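Dear Rakiya,

Thank you for being so patient with us over this one. I promised you a proper account of the washroom work at Benavides by the end of March, and I would sooner send you a long letter than a short form, so do put the kettle on.

## Where we have got to

The big room is in use. The walls and ceiling are white, the long lights are up, and the roller blind covers the window nicely - it was the one thing everybody asked for, as the afternoon sun used to come straight in at eye level. We bought it through Prorby, who were slow to answer letters but very kind once we got hold of them.

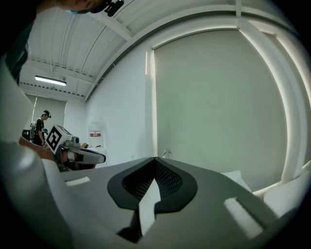
Drinking water was the other thing people kept mentioning at the autumn meeting, and I am glad we listened. It is a small comfort, but people stay longer and are better tempered for it, and I include myself in that.

## The basins

You will remember that the first plan had a single basin and a good deal of worry about whether it would be enough. We now have the rectangular one with the wide flat rim, and the oval one beside it. The wide rim has been a great success. Small bottles and tubes can sit within reach while we practise setting out and putting away, and most of our sessions now begin at the sink. 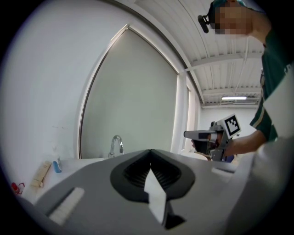

*At the sink counter, with the blind down behind the tap.*

The fittings came to £1613 in all, against the £2617 you set aside for the washroom. I should like to keep the difference for shelving if you are agreeable, and I have asked Cera for a price. Their first offer was a bit steep, so I have gone back to them and will let you know.

## Still to do

The tidying is where we have fallen behind, I am afraid. There are cardboard boxes along the side by the oval basin, and until the shelves are in I can't think where else they would go.

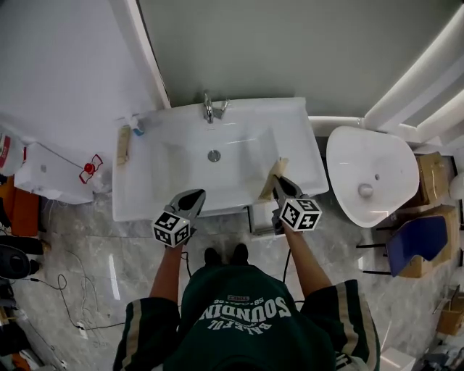
Sorting the smaller bits and pieces should take us 3 more mornings, and after that I want a settled place for everything that now lives on the rim. Hullesus have offered to lend us labels and a few spare tubs, which was good of them.

Would you be able to give me a yes or no on the shelving within 7 days? Cera will only hold their price for so long. You would be very welcome to come and see the room for yourself as well - mornings are best, any time after ten.

With warm thanks from all of us at Benavides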